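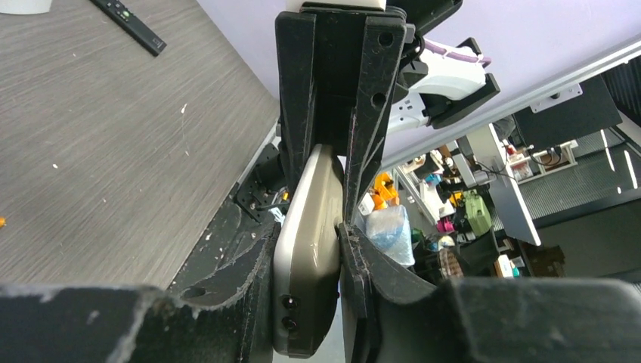

Boîtier gris aux angles arrondis

Chapitre 4. Préparer une maquette pour le dépôt sur Nondeo

Ce chapitre concerne les maquettes de bâtiments existants produites par les agences et les bureaux d'études qui partagent un projet sur la plateforme Nondeo. Les exemples reprennent le projet Fitzgerald, réhabilitation d'une ancienne minoterie en bureaux et ateliers, dont la maquette compte 2 083 éléments au moment du premier dépôt.

Avant de commencer, vérifiez que vous disposez des droits « Contributeur » sur le projet. Le rôle « Lecteur » permet d'ouvrir une maquette et de mesurer, mais le bouton Déposer reste grisé.

4.1 Caler l'origine du projet

1. Ouvrez la maquette dans votre logiciel de conception et affichez le point de base.
2. Relevez les coordonnées indiquées sur la fiche de géoréférencement du projet (onglet Documents, dossier 00).
3. Reportez ces coordonnées en mètres, avec trois décimales.
4. Saisissez l'angle du nord géographique. Sur Nondeo, l'angle est positif dans le sens horaire.
5. Verrouillez le point de base.
6. Enregistrez, fermez le fichier, puis rouvrez-le pour contrôler que les valeurs ont bien été conservées.

Attention : ne déplacez jamais la géométrie pour la faire coïncider avec le nuage de points. Si un écart apparaît, c'est le lien vers le nuage qu'il faut recharger avec l'option Coordonnées partagées.

Remarque : les anciens relevés du projet Fitzgerald ont été fournis dans un repère local. Ils sont conservés dans le dossier 90 et ne doivent plus servir de référence.

4.2 Niveaux et phases

Les niveaux portent le nom du plancher fini, précédé de deux chiffres : 00_RDC, 01_Etage, 02_Etage, 03_Combles. Les niveaux intermédiaires créés pour les besoins du dessin (sous-face de poutre, arase de mur) prennent le préfixe X et sont exclus de l'export.

Trois phases sont admises : Existant, Démoli, Projet. Tout élément doit appartenir à une phase.

1. Créez une nomenclature de tous les éléments, triée par phase de création.
2. Corrigez les lignes dont la phase est vide.
3. Dans une vue en plan de chaque niveau, appliquez le filtre Existant + Démoli.
4. Comparez le résultat aux plans de relevé.
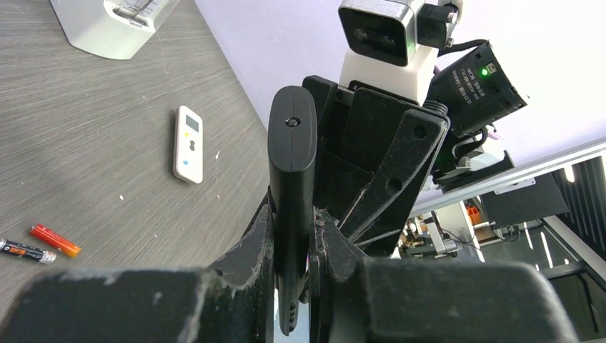 Les murs partiellement démolis demandent plus de soin. Scindez le mur au droit de la démolition et affectez la phase Démoli au seul tronçon concerné. Une ouverture créée dans un mur conservé se modélise comme une baie en phase Projet, sans scinder le mur. Les deux méthodes donnent le même plan, mais les quantités de démolition sont fausses si l'on confond l'une et l'autre.

Pour les planchers bois, modélisez les solives seulement lorsqu'elles sont relevées. À défaut, un plancher simple avec l'épaisseur totale suffit, et la propriété Fiabilité prend la valeur « Supposé ».

4.3 Exporter en IFC

1. Téléchargez le fichier de réglages nondeo_export.json depuis l'onglet Modèles.
2. Importez-le dans la boîte de dialogue d'export.
3. Choisissez la version IFC4, vue de référence.
4. Décochez l'export des pièces liées et des nuages de points.
5. Cochez Exporter uniquement les éléments visibles, puis sélectionnez la vue 3D nommée EXPORT.
6. Lancez l'export vers un dossier local. L'écriture directe sur un lecteur réseau provoque parfois un fichier tronqué.

La taille maximale d'un fichier déposé est de 100 Mo. Au-delà, séparez la maquette par discipline (architecture, structure, fluides) et non par étage, sans quoi les cages d'escalier et les gaines verticales seront coupées en morceaux.

Nommez le fichier selon la forme PROJET_EMETTEUR_DISCIPLINE_INDICE. Exemple : FITZ_NUL_ARC_B. Les accents et les espaces sont refusés.

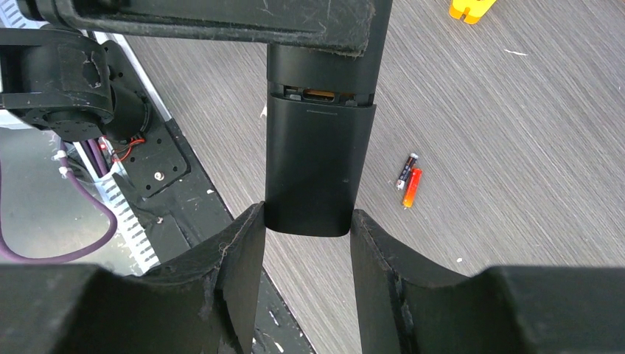
Cormac Mulcahy

4.4 Contrôler avec Wodau

Wodau est le module de contrôle intégré à Nondeo. Il s'exécute à chaque dépôt, mais peut aussi être lancé sur un fichier local, ce qui évite de consommer un indice pour rien.

1. Dans le menu Outils, ouvrez Wodau et choisissez Contrôle local.
2. Glissez le fichier IFC dans la fenêtre.
3. Sélectionnez le jeu de règles Réhabilitation. Le jeu Neuf signale à tort tous les murs non verticaux.
4. Attendez l'affichage du score.
5. Ouvrez le rapport et traitez les erreurs bloquantes, marquées en rouge.

Un score inférieur à 70 entraîne le refus du dépôt, même en l'absence d'erreur bloquante. Les causes les plus fréquentes sont les doublons, les locaux non fermés et les éléments sans classification.

Si le rapport signale « Origine incohérente », reprenez la section 4.1. Si le message persiste après correction, supprimez le cache de Wodau (Préférences, Stockage, Vider) et relancez le contrôle.

4.5 Déposer et diffuser

1. Ouvrez le projet, onglet Maquettes, puis cliquez sur Déposer.
2. Sélectionnez le fichier et vérifiez l'indice proposé.
3. Renseignez le champ Modifications. Une ligne par zone modifiée suffit.
4. Choisissez le statut : Travail, Pour avis ou Validé.
5. Confirmez.

Attention : le statut Validé verrouille l'indice. Seul le gestionnaire BIM de Nulville peut le déverrouiller, sur demande écrite précisant le nom du fichier et le motif.

Les membres du projet reçoivent une notification pour les statuts Pour avis et Validé. Le statut Travail n'en envoie pas.

Dernière mise à jour du chapitre : 28 août 2023

Suite : chapitre 5, Annotations et demandes de modification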